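Callby Tableware Group
Minutes of the regular meeting, Aug 14, 2023
Prado building, lower meeting room

Present: representatives of kitchen operations, purchasing, dishroom and dining floor. Pitamik attended by phone for items 2 through 5. A quorum was met.

1. Minutes of the previous meeting

Approved with one correction. Under "Flatware," the words "returned to stock" should read "returned to dishroom." The drying rack question was left open last time and moves to the September agenda.

2. Tray layout for the lunch line

Kitchen operations presented the proposed layout for the pale green Stosto tray. The tray is set with its long side facing the diner. One round plate goes on one half of the tray. The other half stays free for a small side item, placed directly on the tray surface or in a cup if the item is moist. Utensils are laid in the plate and not beside it.

The current practice is to put the plate in the center of the tray. Operations said this leaves two narrow strips, neither of them wide enough for a cup, and the cup then ends up on the plate. The layout with the plate to one side was tried on the bench with one spoon before the second utensil was added. 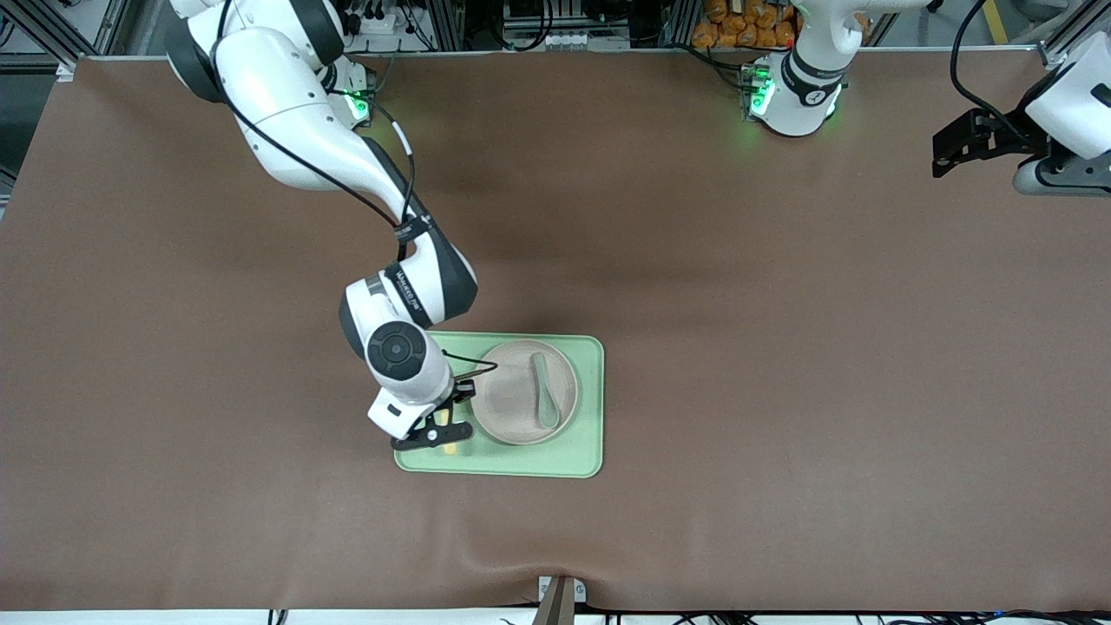
Operations then reported on handling. With the plate on one half, the tray is heavier at that end and should be picked up with both hands at the short sides. Two of the line staff prefer to grip the long sides and found the tray tipped a little when they did. The group agreed that the instruction sheet should show the short side grip.

It was also agreed that either half may be used for the plate, provided that all trays on one cart match. Purchasing asked that the sheet say "left half" or "right half" as seen by the person loading the cart, and that the word "front" be dropped, as line and dining floor use it for opposite sides.

Decision: Plate to one side, adopted for the trial. Kitchen operations to revise the sheet.

3. Utensils

The group discussed whether utensils should be loaded by the kitchen or picked up by diners from a bin. Points raised:

Bins at the end of the line slow the queue when they run low. Refilling takes a person off the line.

Loading in the kitchen uses more utensils in total. In the last count, 18 sets came back unused from one lunch service. These were washed again along with the rest.

Utensils laid flat on the tray slide when the cart is moved. Utensils laid in the plate stay within the rim, and the hot food then has to be served after the utensils are taken out. Dining floor considers this acceptable for the cold lunch only.

For the trial, two utensils will be placed in each plate, side by side, with the handles pointing the same way. Handles should lie toward the far edge of the tray. Kitchen operations noted that mixed handle directions make the trays slower to check.
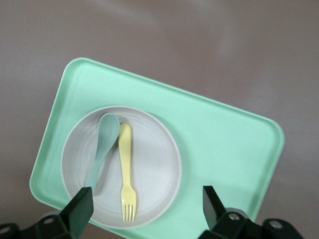 Pitamik asked whether the handles could be turned toward the diner instead, saying that its other customers had received complaints about people reaching across the plate and touching the eating end. Dining floor agreed that this had come up at the Prado site as well. Operations had no objection in principle, but pointed out that the near edge is where trays are gripped when they are pulled from the cart, and a long handle that overhangs the plate can be caught by a thumb.

The group did not settle the matter. Both directions will be tried in the same week, on separate carts, and dishroom will note how many utensils are found on the floor or in the cart.

Decision: Two utensils per plate for the cold lunch. Handle direction to be reviewed after the trial.

4. Stock and ordering

Purchasing reported 78 green trays in usable condition. A further six have been set aside for chipped rims and will not be put back on the line. Plates are adequate at over 70, but this leaves little spare if the dishroom is running one load behind.

Pitamik offered to hold its current price on plates through the end of September. The quote covers the same diameter only. A smaller plate was raised as a possibility, since it would leave more room for the side item, but the existing covers do not fit it and the group did not wish to buy new covers this year.

Spoons are short. Light green spoons have been replaced from two different lots and the shades no longer match exactly. The group saw no reason to sort them by shade.

Decision: Purchasing to request a written quote for plates and spoons. No tray order at this time.

5. Table surface and tray clearance

Dining floor raised the question of where a tray should sit on the table. On the brown tables, trays are being set down close to the edge to leave working room in the middle, and some are left with a corner over the side. The proposed rule is that the whole base of the tray rests on the table, with a hand's width left between tray and edge.

The matte finish was compared with the older gloss tables upstairs. Glare is lower on the matte finish and crumbs are harder to see on it under the evening lights. Dishroom asked that tables be wiped in one direction along the full length, with the tray moved to one side first and moved back after. Wiping around a tray leaves a line of residue where the rim stood.
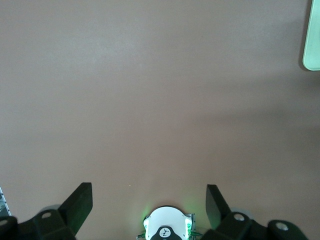

The cleaning product now in use is satisfactory on both finishes. It should be sprayed on the cloth and not on the table. Spray that gets under a tray dries slowly and makes the tray stick when it is next lifted. Dining floor will add this to the closing checklist in place of the present line about "general wiping," which staff have been reading in different ways.

A request for nonslip mats was considered. Mats would hold the trays in place but would need to be washed daily, and the dishroom has no rack that suits them. The request was declined for now and can be brought back if slipping is reported during the trial.

Decision: Edge clearance rule adopted. Wiping method to be added to the checklist.

6. Other business

The label on the lower tray shelf still reads "Plates." Dishroom to replace it.

Carts 2 and 3 have a loose caster each. Reported to building maintenance; no date given.

7. Actions

Kitchen operations: revise the layout sheet, including the short side grip and the two handle directions.
Purchasing: written quote from Pitamik for plates and spoons.
Dishroom: record of dropped utensils by cart; new shelf label.
Dining floor: closing checklist, table clearance and wiping.

Next meeting in September, same room. Drying racks will be taken first.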